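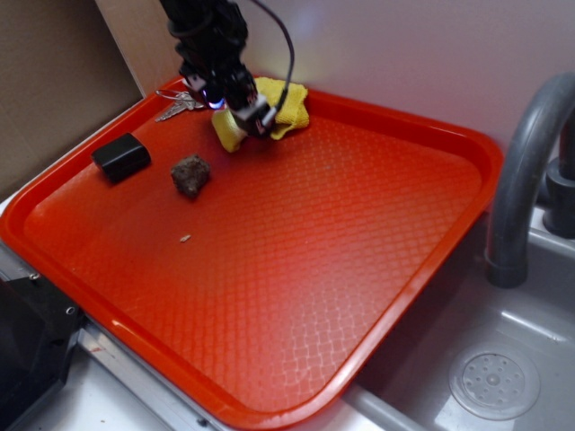
19/05/2019. First real planning night for the river trip, and I'm so excited I can hardly sit still! The Seltach is running high and clear this spring, and the camping permits for the upper stretch came through this morning. Three nights at Fallavura, right where the two creeks meet, then downstream with the canoe. I've pulled all the kitchen gear out of the bin to see what's worth taking, and the big orange-red tray is a definite yes, with that raised rim to keep the onions from rolling off into the dirt. The yellow cloth goes too. Last year I dried everything on my shirt and smelled like bacon until we got home.

Spent most of the evening with the map spread over the floor. From Fallavura to the Trasance takeout it's 176 miles by water if you do the whole thing, and I'd love to someday, but we've only got the week, so we're stopping at the Figueiredo bridge. That still gives us the canyon and the long lazy bend with the cottonwoods (my favorite place to do nothing at all).

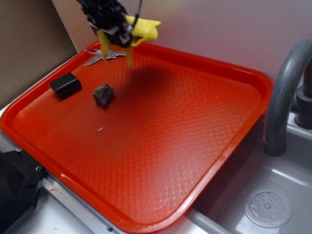
The part I keep going back to is the second day. There's a side trail that leaves the river by a gravel bar and climbs 1,190 feet to an overlook, and the guidebook gives it one measly line. One line! I did the first half of it years ago, turned around in a thunderstorm, and have been mad about it ever since. If we're on the water early we can tie up before lunch, go up with sandwiches, and be back down with plenty of light left to find a campsite.

Campsites are first come below the canyon. I called the ranger office and they said site 331 is the one to aim for, sandy landing, shade in the afternoon, and a flat spot big enough for both tents. The one after it is fine too but you have to haul everything up a bank. With the cooler, no thanks.

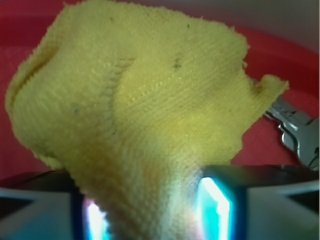 Things still to do: patch the dry bag, buy stove fuel, find the other water jug, check the straps for the roof rack. Also figure out whether the fishing license from last year is any good (pretty sure it isn't). I want to pack more towels this time as well. Plain terry like the yellow one, nothing fancy, a smudge on it already and who cares, it's going to live in a canoe. The quick-dry kind I bought for the last trip just pushed the water around.

Oh, and the food! I'm doing the cornmeal pancakes again on the first morning, and trout if the river feels generous. Otherwise beans, which I like better than I let on.
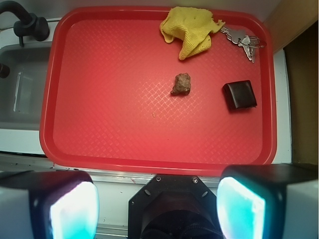 *Red tray, yellow cloth, keys.*

Looked up the weather before bed. Cool nights, dry days, some wind in the afternoons down in the canyon, so we'll want to paddle that piece in the morning. In August it's supposed to be too low to float past the gravel bars at all, and I'm so glad we're going now. Need to move the heavy sleeping bag to the top of the pile and call about the shuttle from the bridge tomorrow.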